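首页 归档 折腾笔记 关于我 订阅

本站使用 Cookie 来记住你的浏览偏好,继续浏览即表示同意。

分类:折腾笔记 / 旧电脑

给老台式机清灰,顺便翻出一堆回忆

书桌底下那台老台式机,我已经躲了它大半年了。每次开机都嗡嗡嗡,像有人在楼下装修,开个网页要等我把水烧开。一月份放假在家,外面又冷,想来想去也没别的借口了,就把它从桌子底下拖了出来——真沉啊!拖的时候还在地板上蹭了一道印子,后来拿橡皮擦了半天才擦掉。

这台是好多年前在一家叫 Hendricks 的小电脑店配的,店早就没了,原址现在卖奶茶。当时硬盘选的 512G,觉得这辈子都用不完(哈哈)。前阵子一看,光照片就占了 238G,里面还有 200 来张是同一只猫趴在同一个窗台上。舍不得删,一张都舍不得。

拔电源线、拧侧板螺丝,这一步倒是顺利。就是有一颗螺丝滑丝了,垫了根橡皮筋才拧出来,这个土办法真的好用,推荐给大家。侧板一掀开,先打了三个喷嚏。
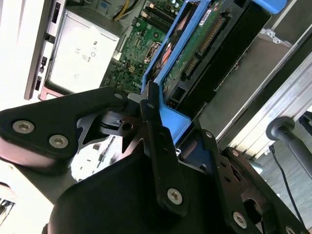
侧板拆掉以后,银色的电源盒,还有绿色主板上面的那束黄线。

我先对着电源盒发了一会儿呆。外壳上印着 CE 之类的认证标志,字都淡淡的,以前装机的时候根本没留意过。那把黄线我是一点没敢动,上次手欠拔了一根,插回去花了一整个晚上,还差点把接口掰歪。所以这回给自己定了规矩:线不拔,内存可以拔,别的一律只刷不碰。

工具就是一把软毛刷、一个气吹,还有一瓶 Lilline 的清洁液。清洁液只擦机箱外壳和侧板,里面我是不喷的。气吹是 Tarkard 的,本来买来吹相机,手感偏硬,捏到后面虎口都酸了,但是吹角落里的灰很过瘾!刷子顺着一个方向慢慢扫,风扇要用手指按住叶片再吹,别让它跟着转。内存条拔下来,用干净橡皮擦了擦金手指,再对准缺口按回去,听到咔哒一声才算数。

记得去阳台弄。我一开始偷懒在卧室里吹,结果床单白洗了。

装回去以后第一次开机没亮,心里咯噔一下。又拆开把内存重新按了一遍,亮了。声音确实小了不少,我妈在隔壁还问我是不是没开机。速度嘛,跟以前差不多,毕竟清灰又不是换电脑,该慢还是慢。

后来在抽屉里翻当年的配机单,没找着,倒找出一张小票,Lilix 键盘,241 块。那个键盘的空格键早就不灵了,我居然还留着它的盒子。

下次想给它换块固态,有没有换过的朋友,老系统是直接克隆过去好,还是干脆重装?评论区教教我吧,我先去把阳台的灰扫了。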